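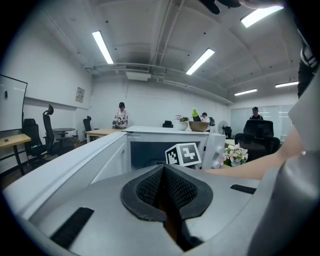

Hand-held gripper at the white cabinet, marker cube on the front edge.

Surnuris Demonstration Group, Varville
Minutes of meeting, 08/04/2019

Present: Liv Løken (chair), Guoqing Yan, Kausar Mohmand, Mohit Mittal (minutes)
Apologies: Hamidreza Mahmoudi

1. Previous minutes
Agreed with one correction. The spare jaw pads went to Kemside, not Sriwong.

2. Demonstration count
Kausar reported 1,381 hand-held demonstrations on disk. Of these, 59 fail the tracking check and 321 have not been reviewed. Guoqing asked that failed runs be kept in a separate folder for now. Agreed.

3. Cabinet task
Guoqing said the marker cube is lost when the gripper comes in low and close to the cabinet. Mohit has seen the same thing when the operator's forearm passes in front of the jaws. Operators to start further back and pause before closing. Liv wants the start pose written down — the current sheet only says "near the cabinet."

4. Remote control
Sriwong can offer up to 800 episodes by remote control, with delivery in November. Kausar prefers hand-held for the cabinet task, as remote operators are slower at the opening. Liv would like both on the same task before deciding. No decision. Carried over.

5. Other business
Mohit asked for a second charger for the hand-held unit. Liv to order.

Actions
KM: review remaining runs
GY: write start pose sheet
LL: charger; reply to Sriwong
HM: confirm jaw pad stock with Kemside

Recent minutes
Gripper calibration and strap length
Remote control trial, first results
Operator training notes

Sign up for the Surnuris newsletter to get new minutes by email.

Contact the group office | © 2019 Surnuris | Back to top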